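Woruvska tidying service: can a robot clear the living room yet?
Reviewed by Subira Biwott
27/04/2018

Woruvska is selling a two-armed robot on a monthly hire plan, with a coffee table clear-up as the first chore on its list. I wanted to know whether the machines are ready for that sort of job, so I gave it a sitting room, some rubbish and a fair amount of patience. 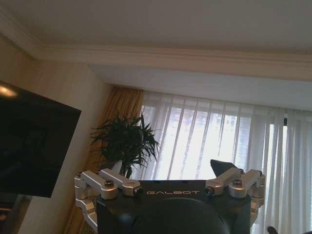
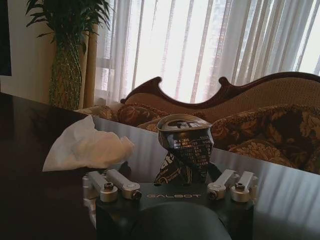
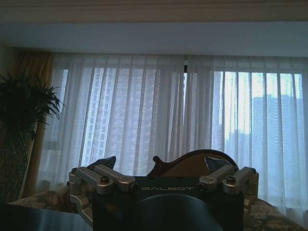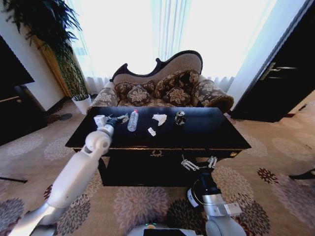

The sitting room from the gripper cameras, with the can and tissue in the second view. Last picture: the table from higher up, with both arms in view.

Clearing a table sounds simple until you list what is on it. A bottle, a crushed can, a screwed-up tissue and a scrap of paper all need a different sort of grip. The tissue has no proper sides and the scrap lies nearly flat. A shiny dark top with a bright window behind it is a fair test too, as most people's front rooms have something of the kind.

I ran the same chore 20 times over two afternoons. The bottle was the easiest and went in the bin bag on nearly every run. The can was next. A twisted can can be held well from one side and badly from another, and the arm often backed off and came in again before it closed its fingers. The tissue was slow but it usually went. The scrap of paper beat it on 5 runs, and each time I picked it up myself.

Speed is the main complaint. A full clear took 4 minutes on a good run. I can do it in one trip to the kitchen.

It is careful, I will give it that. I found no scratches on the table. It also stops when you walk up to it, and then waits for a tap on the app before it carries on, which gets tiresome in a busy house.

Donal Carroll tried the rival Clusex model for us last September and had much the same trouble with thin paper. He also found that one noisier. I could hold a conversation over the Woruvska.

The hire plan comes to 2,657 euro a year, with setting up included. The app is plain and works. The manual is poor, and the section on teaching it a new room had to be read twice.

Can machines do household chores yet? This one can do part of one chore, slowly. If bending and reaching are hard for you, it may be worth a trial month. Everyone else should wait.

Good: gentle, quiet, copes with awkward shapes
Bad: slow, weak on flat paper, too many taps on the app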